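Toy food

Toy food is the general name for playthings made in the shape of fruit, vegetables, bread and other things to eat. It is used in pretend play, usually together with toy plates, cups and pans, and is sold singly or in sets. The article covers solid pieces and their tableware. Play dough and edible novelties are treated elsewhere.

Shape and colour

A piece is made to be recognised by outline first and colour second. The banana is among the simplest forms, being a single curve in one main colour. Some versions are yellow throughout, while others shade to green at the tip. Surface detail is normally slight, and seams or stalks are often left out. 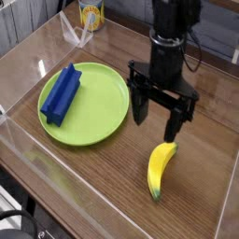 Plates and mixed play

Toy plates are commonly round, with a low raised rim and a flat middle. The rim stops rounded pieces from rolling off but does little for long ones, which may rest across it. Plain colours are usual. A bright green plate gives a clear contrast with yellow or blue pieces.

Sets are seldom kept apart in use. Building blocks and other ridged or grooved pieces are often served as food, and a plate may hold a block while the fruit is still to be added.

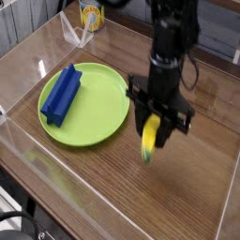 Toy banana held above the table, with a blue block on the green plate.

Materials

Wood, hard plastic, felt and foam are all used. Hard plastic wipes clean and keeps its shape. Foam is light and quiet when dropped, but it marks easily and can be bitten through. Felt pieces are stitched and filled, and need longer to dry after washing.

The Lucero catalogue, printed each November, sorted toy food by material until the Skongate range replaced it. The later range is sorted by type and lists 3,953 pieces, with fruit in six sizes.

Serving games

In the simplest serving game, a player picks up one piece and puts it on a plate. Two players may take turns, one naming the food and the other fetching it.

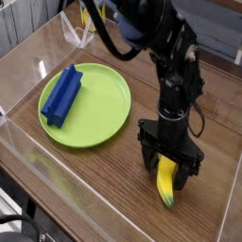

Renato Yáñez has argued that the plate matters more than the food in such games, and that a child given a plate and two plain blocks will set out a meal as readily as one given a full set. The Etoston handbook takes the opposite view and recommends starting with familiar fruit.

See also: Play kitchen; Tea set; Building block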